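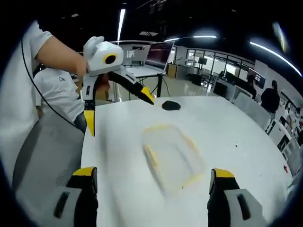 Puspita said the planner wasn't stupid, it was shy, and that if I would stop calling it names in the commit messages it might come out and tell me what was bothering it.

Search stories, authors, tags
Go

I had called it stupid in the commit messages, I'll admit that, and on one occasion I had called it something worse, which I then had to scrub out of the history before Raphaël got to his desk with his coffee and his habit of reading everything from the top. But Puspita had been at Stelberg longer than any of us and had a way of talking about software as though it were a cousin staying in the spare room, and after a while you caught it from her. By August I was saying good morning to the build server myself.

The planner was called Grotik. It took what the hands had done, meaning our hands, holding the grippers and passing over a table the way you might pass a dish to your aunt, and it tried to work out from the recordings how a pair of robot arms could do the same. It was good with cups. It was very good with a certain red mug, which it would set down so gently that Fikri once clapped. And then we gave it the clear box with the yellow rim, and it lost its nerve completely. It would bring the left arm down to the near end, lovely, and start the right arm toward the far end, also lovely, and then a hand's width above the lid the right arm would slow, and drift, and back off again, like somebody who has walked into a party and seen a person they owe money to.

"It can't see the box," I said. Everybody said that first. The box was clear, the table was white, and the perception side had been grumbling about clear plastic since before I was hired.

"It sees the rim," said Fikri, and turned his screen so I could look at the mask he had drawn over the lid, and it was a beautiful mask, a yellow racetrack all the way around. Fikri was proud of his masks. He printed one out for his mother once, and she put it on the refrigerator and told the neighbors he was an artist.

So I went after the cost function, as one does. I softened the collision margin, and Grotik drifted. I stiffened it again, and Grotik drifted with better posture. I took out the smoothing term altogether one night, when the building was dark and I was eating crackers over the keyboard, and the arm in the simulator shook like my grandfather's bus, and then, still shaking, it drifted. I remember I laid my forehead on the desk. I remember the crumbs, too.

It was Puspita who made me stop and go hold the thing myself. I had been living in the simulator so long I think I'd forgotten the recordings came from anywhere. She put one gripper in my hand and kept the other, and we stood at the table and reached for the box, and I was surprised all over again by how much you have to talk to each other to do it. Not out loud, necessarily. She would lean and I would lean. She'd squeeze, and I would feel it come through the plastic before I had decided anything.

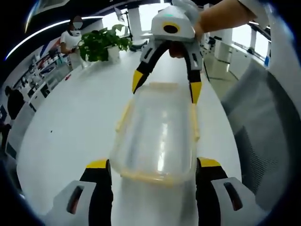 Both grippers at the box, on the long white table.

"Again," she said, and we did it again, and she slowed down at the end on purpose, I think, to see what I would do. I slowed down too. Of course I did. You don't grab your end of a box while the other person is still making up her mind.

"Now go and look at yourself," said Puspita.

I took the two tracks back to my desk and opened them in Lumon, our viewer, a homely gray program that Raphaël had written over one Christmas and would never let anyone restyle. I laid her hand over mine. And there it was, or there it wasn't, I should say, since what I was looking for was the moment my gripper answered hers, and in Lumon mine answered first. She slowed down, and I had already slowed down. I had been polite to her before she gave me any reason to be.

I'm a vain man, but I have never been able to read minds.

I went and got Raphaël. He looked for a long time with his chin in his hand, and asked me to play it at quarter speed, and then asked me to play it again, and he got that pink look around the ears that he gets when it's his code.

"The clocks," he said.

Eighty-nine milliseconds. One stream took its stamp when the camera caught the picture, and the other took its stamp when the picture reached the disk, and between those two events lay 89 milliseconds in which poor Grotik had been asked to believe that the right hand lived a little in the future. With a mug it hardly mattered. One hand does most of the work with a mug. But a long box needs both ends spoken for, and every time Grotik brought the arms in together, the examples told it that together was wrong, that one of them ought to know something the other hadn't said yet. So it hovered there above the lid, waiting for news.

I felt awful, if you want to know. I thought of all the names I'd called it.

The fix was seven lines, and two of those were a comment in which Raphaël apologized, in French, to nobody in particular. We re-stamped everything and started the training over, and since there's nothing to do while a thing trains except hang around being in people's way, I washed the mugs in the sink, the red one included, and Fikri told me a long story about a goat his uncle had bought by mistake, and Puspita went home at a sensible hour with her umbrella, as she always did.

I stayed. I dragged a chair over to where I could see the simulator window and put my feet on the radiator. A little before midnight the first checkpoint came through, and I loaded the box and the table, and I said, feeling foolish, "Go ahead, there's no hurry."

The left arm came down. The right arm came down after it, slowed above the lid, and I took my feet off the radiator. Then the left arm slowed as well, and the two of them went the last of the way at the same pace and closed.

I wrote the commit message out twice before I pushed it. I left a note for Puspita on her keyboard with the checkpoint name, and under that, that I'd said sorry to it, and that she could check the log.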